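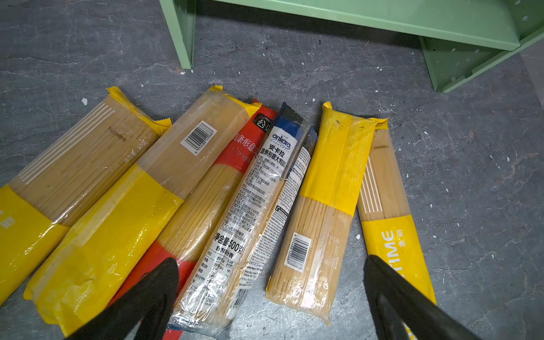 **Figure 3.** Packets of dry spaghetti laid side by side on the floor in front of the shelf unit.

Long dry pasta presents a particular problem for shelf restocking because the packet has no natural standing face. Tins and cartons can be placed upright and pushed back against their neighbours, whereas a film-wrapped packet of spaghetti rests on whichever side the contents happen to favour. In the floor layout used for the sorting stage (Figure 3), six packets are set down roughly in parallel with their upper ends towards the mint-green metal shelf unit, so that the worker reads the row from left to right before lifting anything. The packets differ in how much of the contents they reveal: four combine clear film with yellow plastic, another combines clear film with red, and a further one is mostly clear with a blue-and-black top.

### 4.2 Grouping by wrapper and by printed information

We distinguish two bases on which a worker may group packets of the same product type. The first is wrapper colour, which can be judged at arm's length and without turning the packet. The second is printed information, such as net weight, lot code or product name, which requires the worker to find the relevant panel. The two do not always agree. A net weight of 500 g appears on one of the yellow-and-clear packets as a small marking on the film, and on the packet with the "ankara" label as a bold line (净含量500克) above the nutrition table. A worker grouping by colour would separate these packets, while one grouping by weight would place them together.

Participants in the store-room trials at Madthorpe were given no instruction on which basis to use. Of the 283 restocking episodes recorded, 33 involved long pasta, and these were coded separately by Van Rooij and Claeys using the scheme of Section 3. Colour was the first basis of grouping in 23 of the 33 episodes. In the remaining 10 the worker turned at least one packet to read it before placing any on the shelf. Disagreements between coders concerned episodes in which a packet was turned after the first placement; these were resolved by counting only what came before it.

Position of the text had a clear bearing on handling. Where the weight or name was printed on transparent film, it was read against the pasta behind it, and workers tended to tilt the packet towards the light. Where the same information was carried on an opaque label, the packet was usually left flat. We did not measure reading time directly and make no claim about its size.

### 4.3 Placement on the shelf

Three placements were observed: lengthwise, with the end seal facing outwards; crosswise, with the full side facing outwards; and upright in a box or tray. Lengthwise placement allows the greatest number of packets per shelf but leaves only the end visible. For packets with a coloured end this is a modest loss, as the wrapper can still be told apart. Crosswise placement shows the label in full but takes up much more of the shelf front, and was generally abandoned once the second row was begun.

Stacks of lengthwise packets were limited in height by slippage. The film is smooth, the contents shift slightly when pressed, and the upper packets slid forward in almost 10 of the episodes, the exact number depending on whether a partial slide is included. The Mulder method of alternating the direction of successive layers reduced the sliding but placed the printed names in opposite directions, which two workers reported as untidy. Bauerfeind's suggestion of a low front lip was tried on one shelf only and is not analysed further.

Breakage was assessed by pressing along the packet after placement and listening for loose pieces. The check is crude. It does not separate strands broken during restocking from those broken in transport, and the counts obtained are therefore given in the appendix without a test of significance.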